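Two grippers, one table, same blocks

I finally got through the gripper comparison I have been putting off since January. I had the stock fingers that came with the arms and a set of longer printed ones I drew up myself, and I wanted to know which to keep before I recorded any more data. I run two small arms side by side on a bench in the spare room in Killinley. Both arms use the same servos and the same controller board, a Prollia, and the only thing I changed between runs was the fingers.

The stock fingers are short and stiff. They close flat, and on anything with square sides they hold well. My complaint has always been that the wrist housing gets very close to the table when they reach down, and if there is another object nearby the housing pushes it before the fingers get there. The printed ones are 9 mm longer. That doesn't sound like much but it changes what the wrist camera can see as well as what the housing hits.

I put the two arms through the same job. Small blocks go down in a loose group in the middle, and each arm has to take one, lift it, carry it to its own side and set it down. Blocks are boring, but I can put them back in the same layout again and again, and if one rolls or tips I can tell right away what happened. I tried this last year with bottle caps and spent most of the time under the desk.

The layout matters more than I thought it would. If the blocks are spread out, both sets of fingers do fine and there is nothing to compare. If they are tight together, both sets struggle, because there is no room to get a finger down between them. I ended up with something in between, a few touching and a few with a small gap, and I left it like that for all the runs.

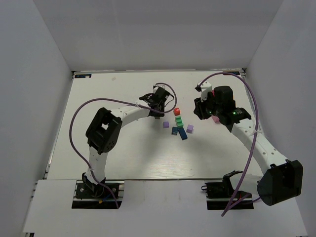

I did 164 picks in total with the stock fingers and the same number with the printed ones. With the stock set, 115 were clean, meaning the block came up on the first close and nothing else moved. The printed set did better when the block had a neighbor and worse when it stood by itself. I did not expect the second part. I think the longer fingers flex a little at the tip, so if the arm comes in slightly off center the block turns as they close. With the stock fingers it just gets shoved straight.

I tried to fix the flex by making the fingers thicker. That helped the twist but then they wouldn't fit in the gaps, so I was back where I started with more plastic in the bin. The version I kept is thick at the root and tapers toward the tip. It still twists a block now and then.

Friction was the other thing. Bare printed plastic is slippery. I stuck thin rubber on the inside of each finger, the kind sold in sheets for lining drawers, cut with scissors and held with double-sided tape. The tape lets go after a few days of use. I have since switched to contact glue, which is messy to put on but has stayed put so far.

Some notes on the controller, as I had an email asking. The Prollia board is fine. It is not fast, and the setup program is one of those where you have to unplug and plug back in if you click things in the wrong order. I had it on trial against a Grurkia board, which reads back the servo load more often. That is useful for grippers, because you can stop closing when the load goes up and not crush things. But the Grurkia kept dropping the last servo on the chain, which happens to be the gripper, and I never found out why. I swapped the cable, swapped the servo, and changed the ID. It would run for a while and then drop again. I sent it back.

On the Prollia I set a limit on the closing current instead. It is a crude way to do it. Too low and the block slides out during the lift, too high and the servo gets warm and starts to whine. I settled on a number in the middle and wrote it on a piece of tape on the power supply so I don't lose it again.

Cable routing cost me a whole evening. If the cable is too short it pulls on the wrist at full reach and the gripper ends up a little to one side of where it should be. I blamed the fingers for that at first. Give it a big loose loop and it stays out of the way for most moves, though it can swing into the view of the overhead camera. I left the loops big. Tidy cables can wait.

Cameras I will cover in another post. I have one fixed and I am trying a MacKinnon on the wrist, and the short answer is that the fixed one has been more use than I expected and the wrist one less. The long fingers block part of its view when they are open, so I may have to move the mount.

For now I am keeping the tapered printed fingers on both arms. The gain is small on paper, but the tight groups are what I care about, and that is where the stock ones let me down. The plan is to get to 3,000 picks on this set before I change anything else, mainly to see if the tips wear or the glue gives up. If the twist gets worse I will try a different filament.

I will put the finger files up once I have cleaned up the screw holes. They are a bit too tight at the moment and I have been opening them up by hand with a drill bit.

Share this post
12 shares
4 comments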